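3.2 Serving surfaces and plate colour

The second part of the study dealt with what people eat from. Earlier work on portion size has mostly looked at plate diameter, with less attention to colour and to whether food is served on a plate at all. We treated the three as separate factors. Plate diameter was recorded by the households themselves with a paper tape supplied in the starter kit, and plate colour was matched to a printed card.

In all, 183 households completed the kitchen diary. Each diary ran for 2 weeks and asked the main cook to note every snack or sweet eaten between meals, where it was set down, and whether any of it was left over. Households were recruited through community centres in the neighbourhoods of Somora and Mando, which differ in housing type but have similar age profiles. Diaries were filled in by hand and entered by the second author, with a sample checked by Yogesh Solanki.

Many respondents did not use a plate for small baked goods. Doughnuts, biscuits and slices of loaf cake were often put straight down on the counter or on a piece of paper towel, even when plates were within reach. Respondents gave two main reasons in the follow-up interviews: they did not want another dish to wash, and they did not think of a single item as a serving. Figure 5 shows an arrangement of this type.
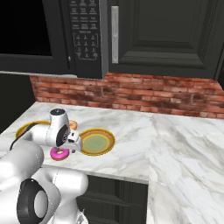

Figure 5. Pink-frosted doughnut set directly on a marble countertop, with golden-brown plates nearby (rendered kitchen).

Snacks eaten without a plate were less likely to be written down on the same day. In the interviews, several cooks remembered items that were missing from their diaries, and most of these had been eaten standing up. This matters for any study that relies on self-report, as the missing items are not spread evenly across the day. The gap was largest in the late afternoon, before the evening meal was started.

Colour had a smaller effect than we expected. Plates with a strong pattern or a coloured centre were described as "for company" by older respondents and were used less often for snacks. Plain plates were used for everything. We found no clear link between the colour of the plate and the amount of food left over, although the diary was not designed to measure leftovers by weight.

The scoring method follows Nabila El Idrissi's earlier work on shared kitchens, with one change. Where she scored a shared plate as a single serving, we divided it by the number of people who ate from it - a fairer measure for larger families, but one that depends on the cook's memory. Entries with no number of people given were left out of the analysis of shared plates and kept in all other totals.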